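Looking After a Pair of Hand-Held Grippers: Project Report
Group Mikik, submitted 18th October

Our supervisor, Heike Kleinschmidt, told us at the very first meeting that most student groups want to build something and hardly any want to look after it afterwards, and she was quite pleased when the four of us asked for the second kind of project. We were given a pair of hand-held grippers for the length of the term and the job of writing down how they should be set up, checked and kept going. We called our routine Doketti, for no better reason than that the name was free on the shared drive.

We did part of the work in an ordinary bedroom, partly to get away from the tidy bench in the Grube workshop, where everything sits at the same height and nothing is soft. A bed gives a little when you press on it, and that shows up a badly set finger very quickly.

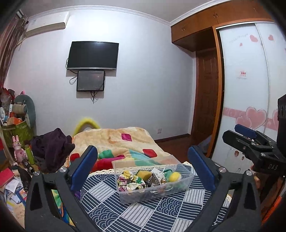

Figure 1. Gripper fingers on either side of the open plastic box, with the second gripper at the right.

The setting-up routine starts with the pivot pins. We look at each one from above, then open and close the fingers slowly by hand, feeling for any stiffness (this is harder to put into words than we had hoped, and we rewrote that paragraph of the manual more often than any other). After that come the blue pads. They should meet evenly along their whole length, and a pad that has crept to one side is taken off, wiped, and put back on straight. Our log sheet has one line for the pins and one for the pads, and a wide space for remarks, which filled up much faster than the rest!

Over the term we logged 3,703 closing movements, and we agreed to stop and inspect the pads after every 300. One early inspection was missed and only made at 485, by which time a corner had begun to lift. It was an easy repair, but it did persuade us to hang the log sheet where we would all see it. 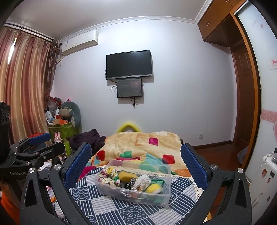

The other repair worth telling you about was a screw near the top of one finger which had worked itself loose at movement 314. We tightened it, and two days later it was loose again. Brillard, the small shop that supplies our department with fixings, suggested cleaning the thread properly before doing it up, and we are a little ashamed to say we had skipped that – it has held ever since. The cleaning step now comes before the tightening step in the manual, in larger letters.

We would have liked to compare two kinds of pad, but the second set arrived too late in October to be fitted. It is in the labelled drawer at Grube, together with the spare screws and a copy of the log, for whichever group takes the grippers on next.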